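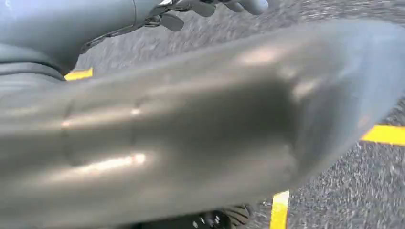

Slate gray, matte, with a soft shine where the light hits

Matching a smooth matte gray on old cabinet doors

Leonora Layug
I'm repainting the doors on a hall cabinet and want a slate gray like the one in the picture: flat color, but the curves still pick up a pale highlight. My test board came out chalky and looks the same from every side. The can says matte. Do I need a different paint or am I putting it on wrong? The doors are plain wood with an old white gloss on them. I would like to finish by Sunday.

Mpho Matlala
You probably bought dead flat. The highlight along the top is wide and has soft edges, and for that I would try eggshell, or satin if your hall is dark. Get a sample pot of each first.

Prep matters more than the paint. Wash the doors, sand the old gloss with 100 grit only where it is peeling, then go finer over everything. Prime, let it dry overnight, and sand lightly again. Use a foam roller and don't go back over it once it starts to set. Two thin coats.

The gray also goes from light to quite dark depending on where the light falls. Flat doors won't do that, so look at your sample standing up in the hall before you pick the shade.

Gaëtan Huet
just spray it. way smoother than a roller

Kaisu Tikkanen
Spraying works if you can take the doors off and have somewhere to do it. I did mine with Gralwood satin on a roller and the finish was fine, but I had to wait a week before hanging them or they stuck to the frame. I would not count on Sunday.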